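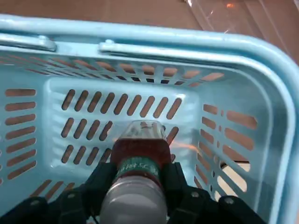 Jun 9, 2021

Third week of the arm doing the bottles and I still can't decide what I think, except that I don't believe the notice on the canteen door. "Freeing our people for more rewarding work," it says. I have been here long enough to know that rewarding work is whatever is left over. Today what was left over for me was standing beside bench two with a clipboard, ticking a box each time a bottle went into a basket. They've given it the light blue baskets, the ones with slots all over, and it brings each bottle in neck first, held round the label between two black fingers. I would never have packed one neck first. I was taught base down, cap up, label out, so the customer sees the name before anything else. I said so and was told the customer doesn't see the basket these days, the locker does.

Fair enough, perhaps. But then somebody has to turn them the right way up before the lid goes on, and I'll give you one guess who was doing that by eleven o'clock.

The man from Georgiou came over from Fleltarmont at half past nine with his laptop and a bag of pastries. Nice enough. He told us the arm will learn from every pick and that Flornia wants 1000 good ones before the end of the month. I asked what a good one was. He said one where it doesn't need help. I asked who decides that, and he looked at my clipboard. So there we are, I'm the judge of the thing that is meant to be taking over my bench, and paid the same for it as before.

I'm trying to be fair in here because I wasn't very fair at lunch. My wrist doesn't ache. I noticed it driving home, changing down at the roundabout in the old Honda and not wincing, for the first time in I don't know how long. All that reaching and twisting, bottle after bottle, order after order, and now I hold a pen. If they'd put it to us like that in December, when the rumours started, I might have listened. What we got was slides. There was one with the figure 3366 on it in huge green type, and to this day I couldn't tell you if that was orders, pounds or bottles.

What I miss is the talk. With two of you at a bench you chat, you can't help it, your hands know the job and your mouth is free. Now it's one person to a bench and an arm that goes quiet between moves, and you find yourself watching it, waiting to tick. I got to 100 ticks and realised I hadn't spoken since the pastries. The young ones have their earphones in. I'm not supposed to, in case I miss something.

The supervisor says there will be training, 30 hours of it, and a new job title at the end. No word on the money. I asked whether the training is in work time and she said she'd find out, which is what she said about the overtime and the broken locker.

I've put my name down anyway. Better to be the one who knows where the stop button is. I want it in writing before I sign anything though, and I want to know what happens to the evening shift, who haven't been told a thing and have been asking us in the car park.

Left the pen in my overall again. Need to ring the dentist tomorrow and get milk.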